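腕部相机失焦故障及项目进度说明

报送:格雷恩霍尔姆(Grernholm)基金项目办公室
项目:杜雷奥(Dureo)双指夹爪分拣工作站,第二阶段
日期:11月20日

先说结论,免得各位翻到最后一页才发现:本期原定交付的连续运行测试没有完成。计划跑200个班次小时,跑到第159小时停了。停机是我们自己按的,按得晚了一些,晚多少下面会讲。

本期到停机为止,工作站共执行抓取任务663次。前面大部分时间一切正常,正常到值班记录里出现了整页的“无事”。第151小时起,抓取位置开始偏移,起初只是夹得不太正,后来有几次夹爪合拢在物料旁边的空气里,系统照样记为“完成”。这几条记录我们保留了原样,没有改。

问题的源头是腕部相机。它的镜头靠一枚锁紧环固定焦距,锁紧环靠一颗顶丝固定,顶丝靠一滴螺纹胶固定,而那滴胶不在。装配单上这一步打了勾,勾打得很工整。振动累积之后锁紧环逐渐转动,焦点越跑越远,画面从清楚变成大致清楚,再变成下面这种程度。

按理说,画面糊成这样,系统应当停机报警。我们确实写了清晰度检查,阈值也是认真定的。毛病出在检查的对象上:程序每次开机时取一帧作基准,之后拿当前画面跟基准比。第151小时前后恰好有一次例行重启,重启时镜头已经松了,于是程序把一张糊图认作标准,此后看什么糊图都觉得合格。从逻辑上讲它一点没错,这也是最让人窝火的地方。

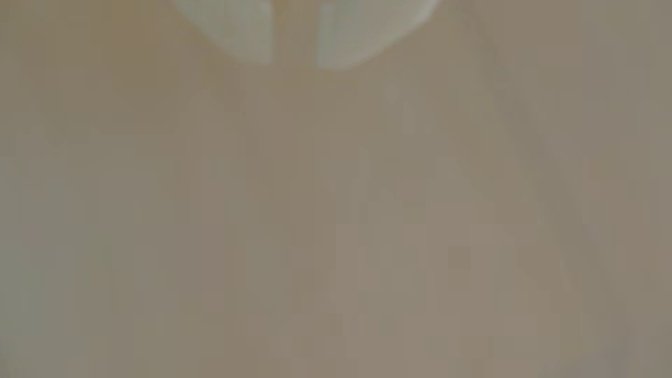 格拉特代尔(Gratdale)机器人实验室 · 夹持与视觉组

夹爪的两个指尖在画面上方还认得出是两团浅色的东西,中间留着一道缝,其余就是一片灰褐色。视觉算法拿到这样的输入,仍然给出了抓取坐标,并附上了相当体面的置信度。我们后来把这类画面重新喂给它,十次里它有九次表示有把握。组里目前对“置信度”三个字的使用比较克制。

安全方面

没有人员受伤,这一条放在前面。但有一件事必须如实上报。第158小时,夹爪下探过深,指尖顶到了料盘底部,力矩保护动作,机械臂停住。当班的布亚尔·莱卡(Bujar Leka)按规程复位,检查指尖,没有发现裂纹,随后恢复运行。规程允许这样做,所以责任不在他。规程是我写的,当时想的是偶发碰撞,没有想过“同一个原因会一直碰下去”这种情况。

第159小时又碰了一次。莱卡这次没有复位,按了急停,断电上锁,然后给我打电话。电话里他问我要不要看一眼相机画面。我在屏幕前看了一会儿,以为是自己没戴眼镜。眼镜戴着。

需要补充的是,值班台上的默认界面只显示状态灯和计数,不显示相机画面。当初为了让界面“简洁”,画面被收进了二级菜单。提出这个建议的人也是我。状态灯在整个过程中始终是绿的。

已经做了的事

锁紧环重新调焦,补胶,并在环与镜筒之间画了一道防松标记线,有没有转动一眼可见。另外两台同型号工作站停下来拆检,其中一台的顶丝也没有胶,好在还没松。供应商卡奇马雷克(Kaczmarczyk)收到了我们的书面通知,回函很客气,同意更换整批镜头座,但对装配单上的勾没有发表意见。

清晰度检查改为与出厂标定时的固定基准比较,基准文件只读,重启不再更新。改完以后我们人为把镜头拧松做了试验,系统在画面轻度模糊时即停机。试验做到一半,它还因为有人忘了开工位灯停过一次,这次停得有道理。

力矩保护的复位规程改了:同一班次内首次触发,须查看相机画面并由第二人签字方可恢复;再次触发,一律上锁,等技术负责人到场。相机画面移回值班台首页,占屏幕左半边。界面确实没有以前好看了。

还没做的事

第151小时之后的抓取记录需要逐条人工核对,把那些“完成”里没有完成的剔出来。这项工作目前由布亚尔·帕夫洛维奇(Bujar Pavlović)承担,进度过半。组里有两位布亚尔,值班记录上只签名不签姓,核对时为此多花了两个下午,今后一律签全名。

“夹空”判定仍然只看指尖闭合到位信号,物料在不在夹爪里,系统并不知道。我们打算把闭合行程和电流一并纳入判断,方案已写好,还没有上机。在它上机之前,本工作站不应在无人值守的条件下运行,请项目办公室在对外介绍时也按这个口径来,不要再用“全自主”这个说法。上一份宣传稿里那句,麻烦撤下。

进度与经费

连续运行测试须从零重新开始,已跑的小时数不计入。我们考虑过接着第159小时往下跑,账面上好看得多,但前后两段用的不是同一套检查逻辑,拼起来没有意义。重测安排在1月,前提是新镜头座按期到货。如果到货推迟,测试顺延,我们会提前告知,不会等到下一份报告。

经费不申请追加。镜头座由供应商承担,人工核对占用的工时从本期原定的论文撰写时间里出,论文因此要晚一些。投稿方向也可能要调整,原来的题目里有“鲁棒”二字。

请项目办公室确认两件事:一是第二阶段验收日期随重测顺延;二是原定的现场参观是否照常。如果照常,参观者会看到一台停着的机器、一张上锁记录,以及值班台上新加的相机画面。我们可以把故障过程从头讲一遍,材料是现成的。

原始日志和两次力矩触发的曲线另附。

格拉特代尔机器人实验室
夹持与视觉组 技术负责人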